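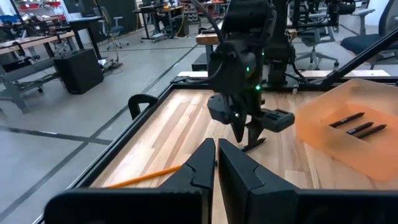 Picture books about starting school mid-year?

tansybrook
My daughter moves to a new school after the half-term break and she's five. She's fine with being read to but walks off if a book is obviously trying to teach her something. Most of what the library had was about the first day in September, with everybody new together. I need one where the child is the only new one. Any suggestions?

oldmill_reader
Try Stan and the Wrong Peg by Ljubica Berisha. Stan joins a class in the spring and hangs his coat on someone else's peg. That's the whole story, more or less. 34 pages, not many words on each. My son asked for it every night for a fortnight.

pellworth
I'd be careful with that one. The other boy is quite nasty about the peg and it's only sorted out on the last two pages. My niece hadn't worried about coat pegs until we read it.

oldmill_reader
He's cross, he isn't nasty. He says "that's mine" and goes off to sit down. I think children notice if everyone in a book is nice all the way through.

pellworth
He also tells the others not to sit with Stan. Page 11 in our copy.

oldmill_reader
Fair enough, I'd forgotten that bit. I still think it's the best of them.

k_harrow
We had The Bus to Truvska by Mateja Vasić. It's about moving house, and the school only comes in near the end. Lovely pictures, but long for a five-year-old. We did it in two goes. The hardback is out of print and I've seen people asking 90 pounds for it, so get the paperback.

tansybrook
Thanks all. Is the Truvska one sad? We're leaving her gran behind, so that might be too close.

k_harrow
A bit. The grandmother waves from the window and they write letters afterwards. You could skip that page — it reads all right without it.

pellworth
I wouldn't skip it. She'll know her gran isn't coming.

tansybrook
I'll read both myself first. The library can get Stan from the Rovgate branch, and I've ordered the other in paperback.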